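Skutora Football Club Names Loukia Galanis Head Coach of Its Women's First Team

SKUTORA, Mon 17 August -- Skutora Football Club is delighted to announce that Loukia Galanis has agreed to become head coach of the women's first team, signing a contract that keeps her with us for the next 4 seasons. She takes charge right away and will lead her first full training session this week at the Giannakopoulos Ground.

Galanis will need very little introduction to those of our supporters who stood on the east bank during her playing days. She came to us as a teenage left back, stayed long enough to wear the captain's armband, and then moved on to Kostevus, where she finished her playing career and took her first steps in coaching with the under-17s. She has spent the past two seasons as assistant coach there, working mostly with the defenders, and we are grateful to everyone at Kostevus for the friendly way in which the talks were handled.

"I grew up on the number 9 bus to this ground, so you can imagine what the phone call meant to me," said Galanis. "I have already met most of the players, and I like them very much. They want to play forward, they want to press high, and they ask a lot of questions -- which suits me fine. We have work to do on set pieces, and we will start there." 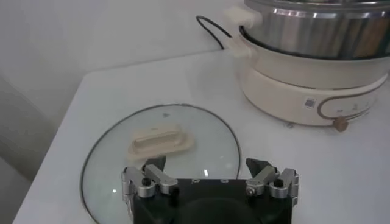

Club president Thodoris Karamanlidis said the decision had been an easy one to make once the two of them had sat down to talk.

"We spoke for an entire afternoon, and I believe we got to the subject of her contract in the last ten minutes," said Karamanlidis. "The rest was football. Loukia knows the club, she knows the league, and she had watched every one of our home games from last season before she came to see me. I went home that evening very happy indeed."

The women's team finished fifth last season and drew a record home crowd of 1,259 for the derby against Skinden in December, a cold night that many of us still talk about. With that in mind, the club is opening the upper rows of the south stand for every women's home game this season, adding 300 seats to those already on sale.

The new coach's first match will be a preseason friendly at home against Skinden. Kickoff is at six in the evening, and the gates open an hour before. Admission is free for season ticket holders and for children under 12, and the first 400 supporters through the gates will receive a printed team poster, which the players will be happy to sign after the final whistle.

The rest of the coaching staff stays in place for the new season, and the goalkeepers will go on training with the men's group on Thursday mornings, as they did last year.

Tickets for the friendly can be picked up at the club office on weekdays or at the gate on the night. Reporters who would like to speak with Galanis before the match are kindly asked to contact the club press office.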